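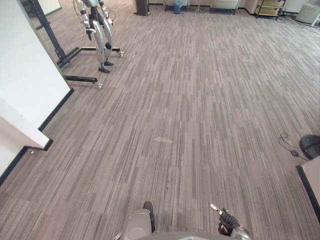
dunmore_k replied:
Carpet tile is fine for a rental office, but I wouldn't glue it. You said the lease is 3 years. Full-spread glue on a slab you don't own means you pay for the scraping when you leave. Use the corner tabs.

hallway9 replied:
Disagree on the tabs. We did a suite in Parkham with tabs only and the seams by the copier opened up in the first winter. Rolling chairs do it. Pressure-sensitive adhesive holds the tile flat and you can still pull one up with a putty knife.

tilebytile (original poster) replied:
Thanks both. To answer the questions from the first page: the space is 3,014 square feet, ground floor, concrete slab. There is old sheet vinyl in the back third and bare slab in the rest. I'm choosing between the Wenora tile and the Penrose tile, both in gray. The landlord will put $500 toward materials and nothing toward labor.

dunmore_k replied:
$500 won't get you far on that much floor. Is the vinyl staying?

tilebytile replied:
Landlord would like it to stay. It's stuck down well except along one wall.

mopsink replied:
If the building is old, get the vinyl tested before anybody cuts or scrapes it. Don't sand it. That comes before picking a color.

hallway9 replied:
Seconding the test. Also tape a square of plastic to the bare slab and leave it a day or two. That's a rough check only. If it fogs up underneath you need a proper moisture test, and the tile maker will ask for the numbers if you ever make a claim.

gravelroad_t replied:
I've had the Wenora in a bookkeeping office for 11 years. It's ugly but it has held up. Ours is the streaky kind with light and dark mixed together, and it hides coffee much better than the solid gray in the front room. Whatever you pick, order extra from the same dye lot. We ran out and the replacements never matched.

dunmore_k replied:
On pattern I'd agree. Solid gray shows every crumb. Streaky ones look better laid quarter turn than all one way, in my opinion.

mopsink replied:
I clean offices at night and I'd take all one way. Quarter turn looks like a checkerboard under ceiling lights after it gets vacuumed.

hallway9 replied:
Depends on the tile. Check the arrows on the back and see what the maker allows. Some void the warranty if you lay it the wrong way.

tilebytile replied:
Penrose says quarter turn or brick. Wenora says any direction. I didn't know about the arrows.

gravelroad_t replied:
Did you price it through Tisitz? They had a lower freight charge than the other supplier when I reordered in September. Slow to answer the phone, though.

tilebytile replied:
Not yet, I'll call them in the morning. I'm going to get the vinyl tested first and then do the plastic on the slab. Leaning toward Wenora with the pressure-sensitive adhesive.

dunmore_k replied:
Still say tabs. Read your lease on what condition the floor has to be in when you move out, and get the landlord's okay on the adhesive in writing.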